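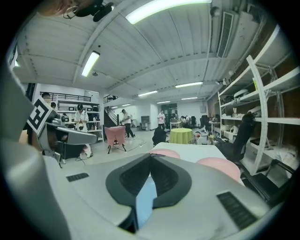
How long does a full charge take on the Zivard 30 wall charger?
A full charge from near empty takes six to nine hours for most electric sedans, depending on the battery size and on the current limit set in section 4.3. Cars with a small onboard charger take longer, and raising the limit on the wall unit does not change this.

4.2 Before first use

Check that the installer has signed the label inside the lower cover and has filled in the breaker rating. If the rating is missing, do not charge a car. Call the installer.

1. Switch the breaker off. Wait 15 seconds and switch it back on.
2. Watch the status light. It blinks white during the self-test, then stays green.
3. If the light turns red, read the code on the display. Code 636 means the ground check failed. Switch the breaker off and leave it off.
4. Unwind the cable completely. Do not charge with the cable coiled on the hook.

CAUTION: The connector must click into the car's inlet. A loose connector can overheat at high current. Do not use an adapter or an extension cable. 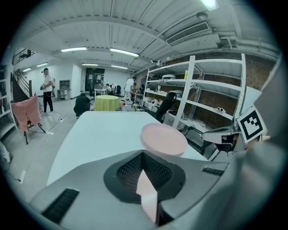 Rin Oda
Technical Documentation, Erko

4.3 Setting the current limit

The limit is stored in the wall unit and applies to every car plugged into it. It can be changed only when no car is connected.

1. Hold the SET button until the display shows LIM.
2. Press the up or down arrow to choose a value. The highest value offered is fixed by the installer's switch position.
3. Press SET once to save. The display shows the new value, then goes dark.

Note: Some older cars stop charging when the limit is below eight amps. Raise the limit one step at a time until charging is steady.

4.4 Scheduled charging

The clock keeps time for two days without power. After a longer outage the display shows 00:00 and the schedule is ignored until the clock is set.

1. Press CLOCK and set the time with the arrows.
2. Press START and enter the start time, for example 11:30 p.m.
3. Press STOP and enter the end time, or leave it blank to charge until the car is full.

If the car has its own timer, turn one of the two timers off – with both active, charging takes place only in the hours they share.

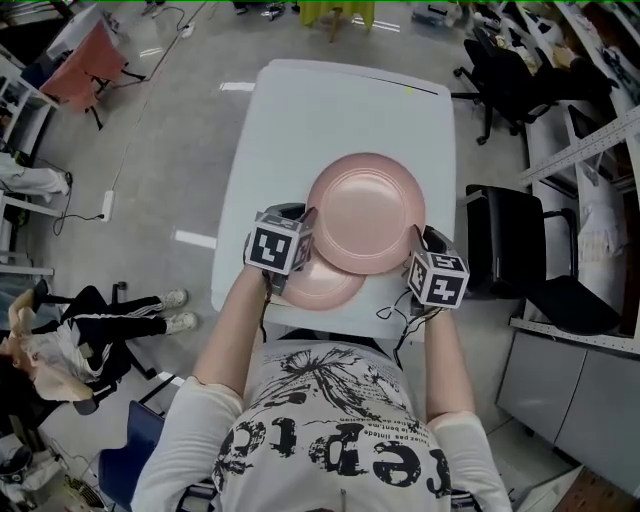 To skip the schedule for one session, press START twice after plugging in. The schedule returns the next time the car is unplugged.

4.5 Reading the session log

The unit stores 1,715 sessions and then writes over the oldest. Press LOG to see the energy delivered in the last session, and the down arrow for earlier ones. The log cannot be cleared from the front panel.

For units on a shared supply, see section 6 before changing any other setting.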